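Hundix Wrestling stellt Ringaufbau und technische Abnahme zur neuen Spielzeit auf ein einheitliches Verfahren um

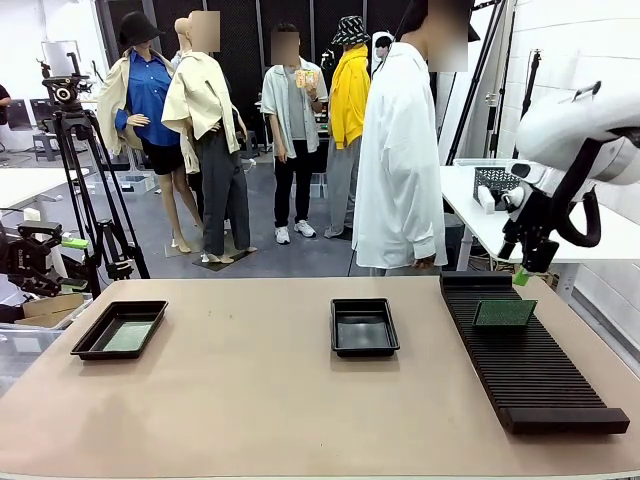
Pressemitteilung der Hundix Wrestling GmbH
Text: Pressestelle Hundix, Ressort Veranstaltungstechnik
Rubrik: Spielbetrieb / Technik

Oston, im Januar. Die Hundix Wrestling GmbH führt mit Beginn der Frühjahrstournee ein einheitliches Verfahren für Aufbau, Prüfung und Freigabe ihrer Wrestlingringe ein. Das Verfahren gilt für alle 13 Veranstaltungen der Tournee und ersetzt die bisherigen Einzelabsprachen mit den Hallenbetreibern. Erster Spielort ist die Stadthalle Oston, die Abschlussveranstaltung findet in Cikeck statt.

Anlass der Umstellung ist der Wechsel des Ringsystems. Hundix setzt künftig Ringe der Baureihe Klinhom ein, die in 2 identischen Ausführungen beschafft wurden. Während in einer Halle gekämpft wird, kann der andere Ring bereits am nächsten Spielort aufgebaut und geprüft werden. In der vergangenen Spielzeit stand lediglich ein Ring zur Verfügung, was bei aufeinanderfolgenden Terminen wiederholt zu verkürzten Prüfzeiten und in einem Fall zu einem verspäteten Einlass geführt hat.

Aufbau des Ringsystems

Der Ring besteht aus einem verschraubten Stahlrahmen mit vier Eckpfosten, Querträgern, einer Mittelfeder, einer Lage Holzbohlen, einer Schaumstoffauflage und der Plane. Die Oberkante der Kampffläche liegt 100 Zentimeter über dem Hallenboden. Die Bohlen werden ohne Verschraubung eingelegt und durch den umlaufenden Rahmen in Position gehalten. Jede Bohle trägt an der Stirnseite eine Kennzeichnung, die ihrem Platz im Rahmen entspricht. Ein Tausch zwischen den Ringen ist zulässig, muss jedoch im Aufbauprotokoll vermerkt werden.

Die drei Ringseile sind als ummantelte Stahlseile ausgeführt und werden an jedem Eckpfosten über Spannschlösser gehalten. Die Seilspannung wird erst nach dem Auflegen der Plane eingestellt. Eine Nachspannung während der Veranstaltung ist ausschließlich in den Pausen zwischen den Kämpfen vorgesehen und wird vom Ringmeister angeordnet. Spannschlösser mit sichtbarer Verformung des Gewindes sind auszusondern.

Die Schaumstoffauflage wird in Bahnen geliefert, die auf Stoß verlegt und an den Längskanten verklebt werden. Fugen unterhalb der Plane sind von der Mitte zum Rand hin abzutasten. Die Plane selbst wird unter dem Rahmen verschnürt. Falten im Bereich der Ecken waren beim Vorgängersystem eine häufige Beanstandung der Athletinnen und Athleten; bei der Baureihe Klinhom ist der Eckzuschnitt deshalb verstärkt und mit einer zusätzlichen Öse versehen.

Ablauf der technischen Abnahme

Die Abnahme gliedert sich in eine Sichtprüfung des unbelegten Rahmens und eine Funktionsprüfung des fertigen Rings. Bei der Sichtprüfung werden Schweißnähte, Bolzen, Querträger und die Auflageflächen der Bohlen kontrolliert. Das Ergebnis wird im Protokoll festgehalten, bevor die Bohlen eingelegt werden dürfen.

Die Funktionsprüfung umfasst Seilspannung, Sitz der Eckpolster, Federweg der Kampffläche und Standfestigkeit der Einstiegstreppen. Zum Abschluss führen zwei an der Veranstaltung beteiligte Aktive einen Probelauf mit Seilkontakt auf allen vier Seiten sowie mehreren Fallübungen in der Ringmitte und in den Ecken durch. Der Probelauf muss 50 Minuten vor dem Einlass abgeschlossen sein. Wird diese Frist überschritten, verschiebt sich der Einlass entsprechend.

Die Freigabe erteilt der Ringmeister gemeinsam mit der Hallenleitung. Nach der Freigabe darf der Ring nur noch von den eingeteilten Personen betreten werden. Für Foto- und Filmaufnahmen vor Veranstaltungsbeginn ist ein gesondertes Zeitfenster eingerichtet, das im Ablaufplan der jeweiligen Halle ausgewiesen wird.

Umfeld des Rings

Neu geregelt ist auch der Bereich zwischen Ring und Absperrung. Der Abstand zwischen Schürzenkante und Absperrgitter ist in allen Hallen gleich und wird vor dem Stellen der Bestuhlung am Boden markiert. Die Bodenmatten liegen umlaufend und werden an den Stößen mit Klettband verbunden. Kabel für Ton und Licht verlaufen unter dem Ring und treten auf der Seite des Kommentatorentischs aus. Querungen des Einlaufwegs sind nicht mehr zulässig.

Der Zeitnehmertisch steht künftig auf der dem Einlauf gegenüberliegenden Seite. Die Ringglocke ist fest mit der Tischplatte verbunden. Ersatzglocke, Schere, Ersatzspannschloss und Klebeband gehören zur Grundausstattung des Tischs und werden zusammen mit dem Ring transportiert. Der Sanitätsdienst erhält einen eigenen Zugang, der während der gesamten Veranstaltung freizuhalten ist und nicht als Weg für Publikum oder Warenverkauf genutzt werden darf.

Kampfarten mit Zusatzaufbauten

Für Leiterkämpfe, Tischkämpfe und Käfigkämpfe gilt eine ergänzende Anlage zum Aufbauprotokoll. Leitern sind vor jedem Einsatz auf Holmverzug und Sitz der Sprossen zu prüfen. Sie werden bis zum Kampfbeginn unter dem Ring gelagert, und zwar auf der vom Kabelaustritt abgewandten Seite. Der Käfig wird auf der Frühjahrstournee ausschließlich in Cikeck verwendet. Er wird mit eigenem Fußrahmen aufgestellt und leitet keine Lasten in die Eckpfosten ein. Für den Umbau ist eine Pause im Programm vorgesehen, in der das Publikum die Plätze in den vorderen Reihen verlassen muss.

Auf Kämpfe mit mehr als acht gleichzeitig im Ring befindlichen Personen wird während der Frühjahrstournee verzichtet. Über eine Wiederaufnahme entscheidet Hundix nach Auswertung der Federwegmessungen im Sommer. Die Battle Royal, die traditionell in Oston ausgetragen wird, findet daher mit gestaffeltem Einstieg statt. Bereits ausgeschiedene Teilnehmende verlassen den Ringbereich unmittelbar über den Einlaufweg.

Hinweise für Hallenbetreiber

Hallenbetreiber erhalten die Aufbauunterlagen mit dem Gastspielvertrag. Benötigt werden Angaben zur zulässigen Bodenlast, zur lichten Höhe über der Kampffläche, zu den Abmessungen der Anlieferungstore und zu den vorhandenen Hängepunkten. In Hallen mit Schwingboden ist eine lastverteilende Unterlage erforderlich, die von Hundix mitgeführt wird. Der Aufbau beginnt in der Regel am Vormittag des Veranstaltungstags, in Oston abweichend bereits am Vorabend.

Die Protokolle werden nach jeder Veranstaltung zentral abgelegt. Eine Kopie verbleibt bei der Hallenleitung. Beanstandungen, die während eines Kampfs auftreten, trägt der Zeitnehmer mit Uhrzeit und betroffener Ringseite in das Beiblatt ein.

Kartenvorverkauf und Akkreditierung

Bereits erworbene Eintrittskarten behalten ihre Gültigkeit. In einzelnen Hallen verschiebt sich durch die neue Absperrlinie die Nummerierung der ersten Sitzreihe; betroffene Karteninhaber werden über die jeweilige Vorverkaufsstelle benachrichtigt. Akkreditierungsanträge für Presse und Bild sind schriftlich unter Angabe des Spielorts an die Pressestelle zu richten. Plätze am Ring werden nach Eingang der Anträge vergeben.

Über Hundix Wrestling

Die Hundix Wrestling GmbH mit Sitz in Oston veranstaltet Wrestling in mittelgroßen Hallen und betreibt eine eigene Trainingsstätte. Zum Programm gehören Einzel- und Tag-Team-Wettbewerbe der Frauen und Männer.

Pressekontakt
Hundix Wrestling GmbH, Pressestelle, Oston
Abdruck honorarfrei, Belegexemplar erbeten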